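Ticket 466: stains and scuffs on gray metal bin
Status: open
Category: cleaning and small items

Opened Monday, 9:40 am

Hi all! I've got a question about one of the gray bins from Prornell, the kind with the sloped sides. The far panel has dark streaks along the lower part and I can't shift them. I tried dish soap and warm water first, then the Vovum degreaser (sprayed on, left for 4 minutes, wiped off with a rag). The rag came up gray, so something is moving, but the streaks look the same to me. The floor is scuffed too, which I can live with. The stains bug me!

I've been using the bin as a catch-all for the odds and ends that never make it back to the drawer, so there's a stapler in there and a couple of cleaning things.
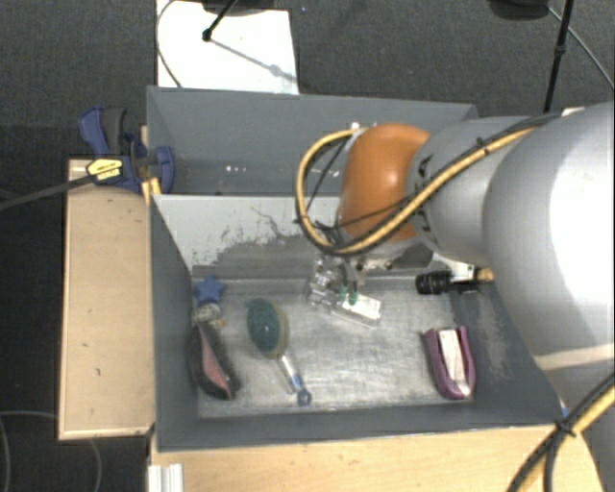 I also have a sheet of 400 grit paper from Bumix and I'm tempted, but I don't know if the gray on the panel is paint or some kind of coating, and I'd hate to end up with a shiny patch in the middle of it. Has anyone sanded one of these?

Update, 11:15 am

Thanks for the quick answer. You asked three things, so going in order:

Is the bin fixed down? Yes, clamped to the wood with a blue quick clamp. I can take it off if I need to get at the back, it's just a pain to line up again.

Do the streaks feel raised? A tiny bit, low down. Higher up I can't feel anything.

Is it the floor or only the wall? Mostly the wall. The floor has gone blotchy and there's a dusty dark area toward the right side. I haven't used the degreaser there yet.

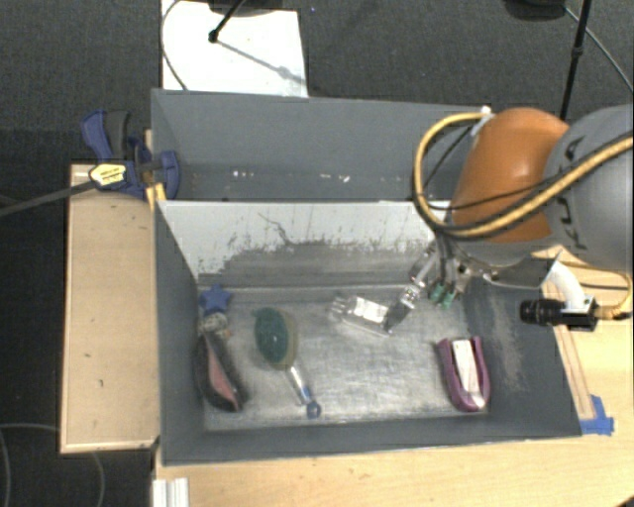
Bin floor and back panel, with the stapler and green brush still in.

Update, 2:30 pm

Tried the baking soda paste on a small spot in the corner (good call on the small spot). Ten minutes, soft cloth, rinse. It's a little lighter, I think? Could be wishful thinking. I'm holding off on the 4,000 grit pads from Paiva until somebody tells me what the finish is, and the Bumix sheet is back in the drawer for now.

Next I'll empty the bin and do the whole back panel with the paste. If you know of a replacement panel for this size, please add the part number here and leave the ticket open.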